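How to Compare Two Grippers Using a Plastic Grocery Bag

Posted 16 June 2023 by Sándor Orbán

If you have a pair of small arms bolted to a rail and you're trying to decide which fingers to put on them, I'd like to talk you into a plastic grocery bag. It's cheap, it never lies the same way twice, and it will show you more about a gripper in an afternoon than a box of wooden blocks will in a month (I spent that month, so please learn from me!). This page walks through the way we do it at our little bench in Jasville.

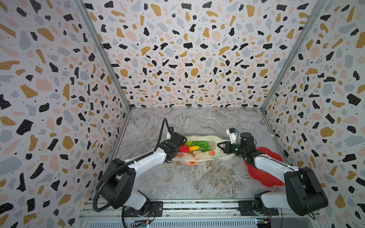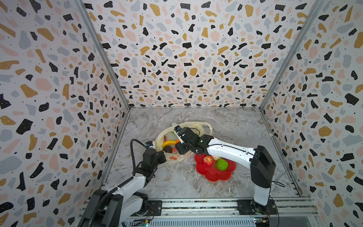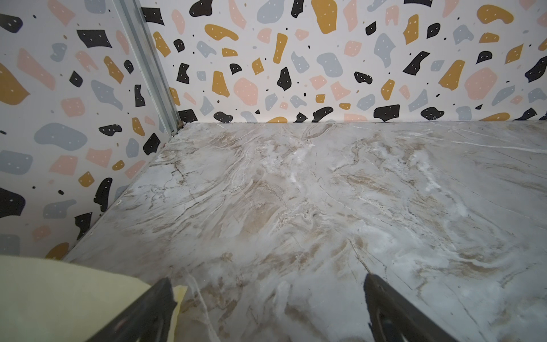
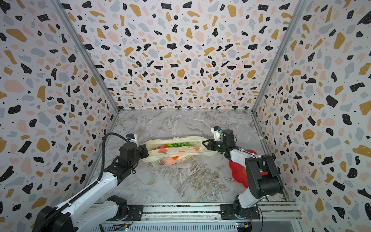 The bag test in our patterned enclosure. The third view is from a wrist camera; the others look at the workspace from a fixed camera.

What you'll need

Two arms with parallel grippers, a wrist camera on each, one fixed camera that takes in the whole floor, a thin plastic bag, and some toy fruit. Pick soft, light pieces to start. We like grapes and a banana, as they catch on the film in such different ways. A plate or tray off to one side gives you somewhere to put things.

Setting up

Clear the floor of the enclosure and wipe it down, corners too. Then look through each wrist camera with the gripper pointed at nothing in particular. You want to see both fingertips and a good stretch of floor between them. If a finger hides the spot where the tips will meet, tilt the camera now, before you've recorded anything. I once skipped this and had to throw out 900 saved clips, and Takumi Kikuchi, who had been running the arms with me, was very gracious about it.

Next, run each arm through its full reach by hand and watch the cables. A loop over the wrist should have enough slack to follow the gripper and still stay clear of the bag.

Running the test

Use the same bag and the same toys for both sets of fingers. We go through 4 tasks with each set, always in this order:

1. Pinch one handle and lift it clear of the floor.
2. Hold the bag with one gripper and reach in with the other.
3. Take out one piece of fruit and set it on the plate.
4. Grip both ends and pull until the film is taut, then hold.

Do 6 tries of each. Crumple the bag again between tries, and don't be tempted to arrange it nicely. Write down every slip, even the ones the arm recovers from, and note whether it happened while closing or while pulling. Those are two separate problems and they want separate cures.

What we found

We tried the Prondum fingers against the Szalai ones. The Prondum pair is narrower and got hold of a single layer of film much more easily, but it let go sooner in the fourth task. The Szalai pair has a wider pad and held on beautifully, though it would sometimes scoop up a handle and a toy together. We ended up with one of each for a while, which sounds silly and worked quite well.

If your film keeps slipping, lower the closing speed before you raise the force. More force mostly stretched our bags, and a stretched handle behaves like a new bag altogether, so you lose your comparison. Swap in a fresh one as soon as a handle goes thin.

For the controller, we used the Zultcombe with its default settings and changed only the closing speed. I'll write that part up in August, along with the settings file, once Takumi has had a chance to check my numbers.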